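Moon is getting a second run at the Carkum

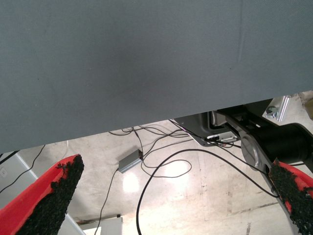
Good news for anyone who missed the comedy Moon in April - the Carkum is bringing it back for 10 nights, and I already have my ticket! It's a small movie about two brothers running a bad motel, and I laughed harder than I have in months. The Carkum is still the same plain old place, gray fabric and a scuffed concrete floor with the lights shining in it, and I love it. There are 200 seats a night, shows start at 7, and Revino is handling the tickets.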